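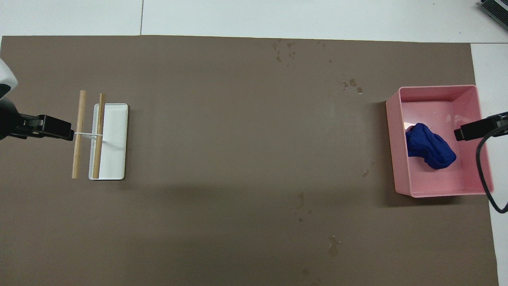

Poste Flusetine, tâche « baguettes et lien » : pince gauche sur le lien blanc, pince droite au-dessus du bac rose.

Flusetine – fiche du jeu de données

Version du 1/11/19
Responsable de la fiche : Hermine Ortner
Collecte : Afonso Meireles, Yareli Cuautle
Annotation et contrôle : Erhan Kaplan

Objet

Flusetine rassemble 1 242 épisodes de manipulation à deux bras sur table, enregistrés en téléopération. Les tâches sont de petits travaux de maison et d'atelier : sortir un chiffon d'un bac, essuyer une surface, déposer des pièces sur un plateau, manier un lien souple autour d'objets rigides. Le jeu sert à mesurer ce qu'une politique apprise sait reproduire de ces gestes, et à quel endroit elle échoue.

La question de départ venait de l'atelier Saraç, qui conditionne de petites fournitures et voulait savoir si un poste à deux bras pouvait reprendre une partie de la préparation. Notre réponse pour l'instant : les déplacements d'objets rigides, oui, à cadence lente ; les matériaux souples, non, sauf conditions très contrôlées. Les chiffres figurent plus bas.

Contenu

Le jeu comprend 13 tâches, réparties en trois familles.

Famille A, rigide : prise et dépose de baguettes, alignement, rangement dans un bac ou sur un plateau.
Famille B, textile : prise d'un chiffon en tas, étalement, essuyage, retour au bac.
Famille C, lien : prise d'un fil ou d'une bande, passage autour d'un objet, mise en tension, dépose.

Chaque épisode contient le flux de la caméra de tête, les positions articulaires des deux bras, l'ouverture des deux pinces, la commande envoyée par l'opérateur et un fichier d'annotation. Les efforts ne sont pas mesurés. Cette absence pèse surtout sur la famille C, où la tension du lien doit être déduite de l'image et du courant moteur, lui-même bruité.

Organisation des fichiers

episodes/ : un dossier par épisode, numérotation continue
annotations/ : segments, étiquettes de réussite, causes d'échec
calibration/ : paramètres de caméra et transformations bras-table, un fichier par session
splits/ : listes train, val, test
outils/ : lecture, rééchantillonnage, vérification d'intégrité

Les horodatages sont en millisecondes depuis le début de l'épisode. Le flux vidéo et les positions articulaires n'ont pas la même fréquence ; le script outils/aligner.py fait l'interpolation. Ne pas apparier les lignes par indice.

Protocole de collecte

L'opérateur reçoit une consigne écrite d'une ligne et dispose d'un temps limité. Les objets sont placés à la main avant chaque épisode, à l'intérieur de zones définies par tâche. L'orientation n'est pas imposée. Un épisode interrompu est conservé s'il comporte au moins une prise complète ; il porte alors l'étiquette « partiel ».

Les épisodes ratés ne sont pas retirés. Les premières versions les écartaient, et les politiques entraînées dessus ne savaient pas se reprendre après une prise manquée. Le changement date de mars ; les sessions antérieures ont été refaites.

Annotation

Chaque épisode est découpé en segments : approche, prise, transport, contact, dépose, reprise. L'étiquette de réussite est binaire et porte sur l'état final. Erhan Kaplan a relu l'ensemble des épisodes de la famille C, les autres familles ayant été contrôlées par échantillonnage. Les désaccords les plus fréquents concernent la frontière entre « prise » et « contact » quand le doigt pousse le lien avant de le serrer. La règle retenue est la première image où l'objet suit la pince.

Pour l'essuyage, la réussite est jugée sur la surface couverte par le chiffon et non sur la propreté obtenue. Une politique peut donc réussir la tâche au sens du jeu et laisser des traces. Bülent Tatlı a proposé une mesure par différence d'images ; elle n'est pas intégrée, les reflets et les ombres portées par les bras la rendant instable.

Résultats de référence

La politique de référence, Temirow, est entraînée sur le découpage fourni, sans données externes. L'évaluation se fait sur robot réel, avec objets replacés entre deux essais.

Toutes tâches confondues, le taux de réussite est de 43 %. La famille A est nettement au-dessus de cette valeur, la famille C nettement au-dessous. La famille B se partage : la sortie du chiffon fonctionne presque toujours, l'étalement rarement.

Causes d'échec relevées, par ordre de fréquence :
- lien perdu pendant la mise en tension ;
- prise de plusieurs épaisseurs de tissu au lieu d'une ;
- baguette entraînée par le lien et sortie de la zone ;
- contact du câble de la pince avec le bord d'un bac ;
- arrêt sans mouvement, la politique restant en position d'attente.

Le dernier cas ne se produit pas chez les opérateurs. Il apparaît lorsque la configuration des objets est éloignée de celles du jeu d'entraînement.

Interprétation

Ces résultats ne permettent pas de dire qu'un robot « sait » ranger ou nettoyer. Ils portent sur une table, un éclairage fixe et un petit nombre d'objets. Un opérateur humain à mains nues termine toutes les tâches sans difficulté et bien plus vite que la téléopération, elle-même plus rapide que la politique. Pour Saraç, la conclusion pratique est de garder la ligature à la main et de n'automatiser que l'alimentation en pièces.

Limites connues

Variété des objets : les textiles sont peu nombreux et de couleur unie. Une politique entraînée ici se généralise mal aux tissus imprimés.
Point de vue : la caméra de tête voit mal le fond des bacs lorsqu'une pince passe au-dessus. Aucune caméra de poignet n'est fournie.
Liens clairs : un fil blanc sur un plateau blanc se détecte mal. Les annotations de position du lien y sont moins fiables que sur fond brun.
Opérateurs : deux personnes ont réalisé la collecte, avec des styles de prise distincts. L'identifiant d'opérateur est fourni ; vérifier l'équilibre avant tout rééchantillonnage.

Usages déconseillés

Ne pas utiliser Flusetine pour estimer un gain de cadence industriel ou pour valider un comportement de sécurité en présence de personnes. Le jeu ne contient aucune interaction avec un humain.

Versions

1.2 : ajout des épisodes partiels, correction des calibrations de deux sessions.
1.1 : nouvelle définition du segment « reprise ».
1.0 : première diffusion interne, sous le nom Trurkeck. Les chemins contenant l'ancien nom restent lus par les outils mais ne sont plus écrits.

Contact

Questions sur le format : Yareli Cuautle. Erreurs d'annotation : Erhan Kaplan, en indiquant le numéro d'épisode et l'horodatage du segment.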